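Dual-arm cell: right gripper offset after finger swap 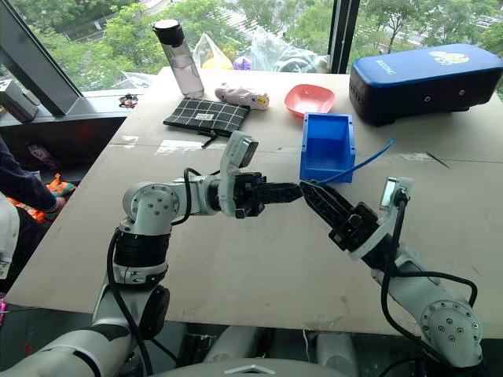

tkachenko_v
Right arm closes off-center since I changed the finger plates. Left is fine. Homed both twice, and the offset shows up at the same place each time. Controller log gives 1,887 counts at full close on the left, 1,369 on the right. Same firmware on both.

pavliuk
Re-zero the right gripper with the fingers off. If you homed with the new plates on, the zero is wrong.

tkachenko_v
Did that on 24th October. No change.

selim_t
I don't buy the zero. A bad zero changes the stroke, it won't shift the centerline. Check that both plates are seated. Ours at Prelten had a burr under one.

pavliuk
It will if the carriages were a tooth apart when he homed. Seen it.

mkuzmenko
Look at the cable too. A tight loop at the wrist can drag on the forearm at full reach. I leave 40 mm of slack and re-tie after every swap.

tkachenko_v
Pulled the plates. Inner one was sitting on a screw head — wrong length from the Clurnik kit. Fitted the old screws, offset gone. Cable left alone for now.

selim_t
Redo the wrist camera calibration before you run anything.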